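Review: Dravier Studio Easel, folding H-frame, beech

Reviewed by Liesbeth Vermeulen

The Dravier Studio Easel is a folding H-frame aimed at art schools, evening classes and shared studios. We bought 24 of them for the foundation painting room in September and have used them every teaching day since. They replaced a mixed set of older Floltholm A-frames, most of which had lost their lower pegs. This review covers assembly, stability, adjustment, storage and repair. It does not cover the tabletop version, which uses a different ratchet.

Assembly

Each easel ships flat in one carton. The base, mast and canvas tray are already drilled. Fitting takes one hex key (supplied) and one 13 mm wrench (not supplied). The instruction sheet has drawings only, and the drawing for step four shows the rear brace upside down. If you follow it as printed, the brace fouls the base when the easel is folded. Turn the brace so that the slot faces the floor.

The wing nuts on the first few easels were overtightened by the person writing this, and two carriage bolts spun in their holes. Finger tight is enough. The bolts bed in after a week of use and need one further turn.

Stability

The base is wide and the rear feet have rubber pads. With a stretched canvas of 1000 mm on the long side, the mast does not sway under normal brushwork. Students who work with a palette knife, or who scrub charcoal into primed board, can get the top of the mast moving. Locking the rear brace one notch farther out fixes most of it and costs floor space. In a full room this matters. We had to leave out the back row and move those students next door.

On an uneven floor the easel rocks, as any four-footed easel will. There is no leveling screw. The Söderlund S2, which costs more, has one on each rear foot.

Height and angle

The tray slides on the mast and locks with a spring pin. The pin positions are 50 mm apart, too coarse for a seated student working on small panels. The upper clamp moves freely and locks with a knob, so a small work can be raised on a block and clamped from above. We keep offcuts in a bin for this.

Forward tilt, for pastel, goes far enough for dust to fall clear of the sheet. Backward tilt stops well short of flat. Anyone teaching watercolor should look elsewhere or use tables.
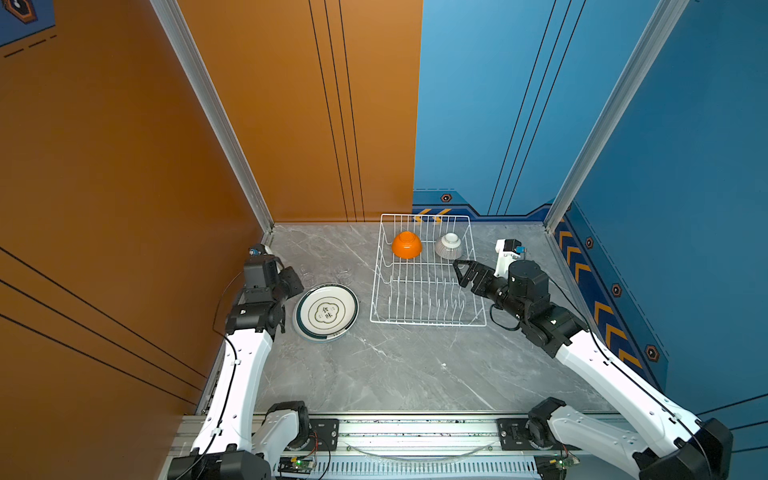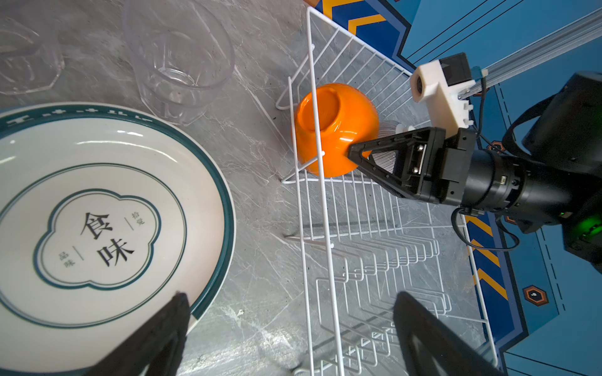

Department of Drawing and Painting, Nuvilcombe School of Art

Canvas tray

The tray is the weakest part of the design. It is deep enough for a standard stretcher bar but has only a low front lip. A cradled panel thicker than the bar will sit on the lip and tip forward unless the top clamp is tight. We screwed a strip of batten to the front of six trays and have had no falls from those six. Dravier sells a deep tray as a spare, part 1203, and it fits the same bolts. It should be the standard part.

The tray finish is a thin oil. Acrylic lifts off it with a scraper on the first day and not after that. By the third week most trays were permanently colored. This does no harm, but a school that expects its furniture to stay presentable should wax the trays before use.

Folding and storage

Folded, the easel is a flat bundle that can be carried under one arm. There is no catch to hold it closed. On the stairs the rear legs swing out and strike the carrier's shin. A loop of webbing around the mast solves this.

They stack upright against a wall, but the feet catch on one another if the bundles are put in facing the same way. Alternate them. Our full set goes into a store cupboard that used to hold the Floltholms with room to spare.

Wear and repair

After a full term, the faults were as follows:

Three spring pins bent, all from students forcing the tray down with a canvas on it.
One mast split at the lower bolt hole. Glued, clamped and back in use.
Rubber pads missing from five feet. The pads are push-fit and come off when the easel is dragged. Contact adhesive holds them.

Teun Verhoeven, our technician, replaced the bent pins with plain steel rod cut to length and a washer. He rates the easel easy to repair: all the hardware is a standard size and nothing is riveted. The supplier sent the replacement pads without charge, though they took three weeks to arrive.

Price

We paid 107 each, before tax, at the quantity rate. The single price is higher and puts the easel close to the Söderlund, which is the better choice for one person in a private studio. For a room of students the difference in price pays for the deep trays and leaves money for canvas.

Verdict

Suitable for oil, acrylic, charcoal and pastel up to medium size. Not suitable for watercolor or for small panels done seated. Order the deep tray at the same time, glue the foot pads before the first class, and keep a few spare pins in a drawer.

Last updated 19/12/2020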